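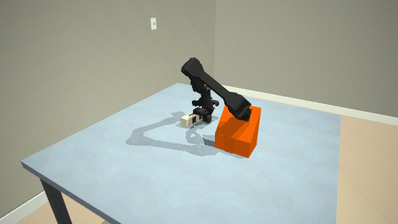 Dorottya Katona wrote in before I'd even finished this review, asking whether a grasping method trained entirely in simulation is worth a small lab's evenings. I think it is, mostly, and I've had a lovely time finding out!

The method is called Liritz, and it learns to pick up plain blocks from simulated camera views, with a fresh mix of lighting and shadows for every training run. I gave it 400 attempts over 2 weeks on our old desktop (bless its noisy fan), and it missed 40 of them. Setup took me one evening, and the instructions are friendly, though the part on camera placement had me reading the same page over and over with a cup of tea going cold.

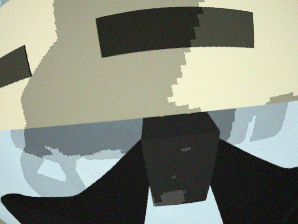 Close view at the gripper, with jagged shadow edges on the cream surface.

Those stair-stepped shadows worried me, I'll admit. Tímea Pálfi suggested I switch on the smoother ones, and I did, and the misses came out nearly the same, so I went back to the quick setting and kept my evenings.

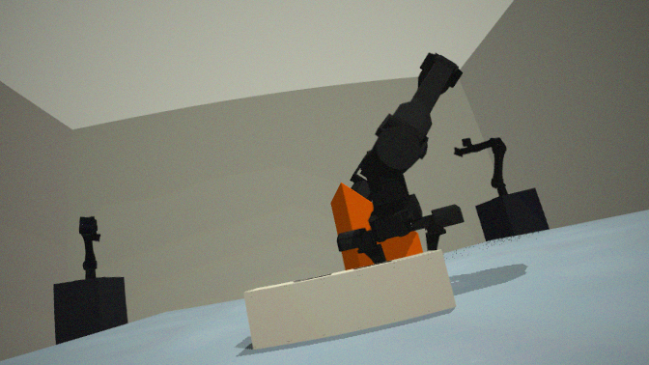
Orange block and cream block at the large arm, two smaller arms farther back.

My one real grumble is that Liritz gets muddled when blocks sit close together. 13 of my misses were like that. The next release is due in May, and I'll be running the whole batch again. Four stars from me.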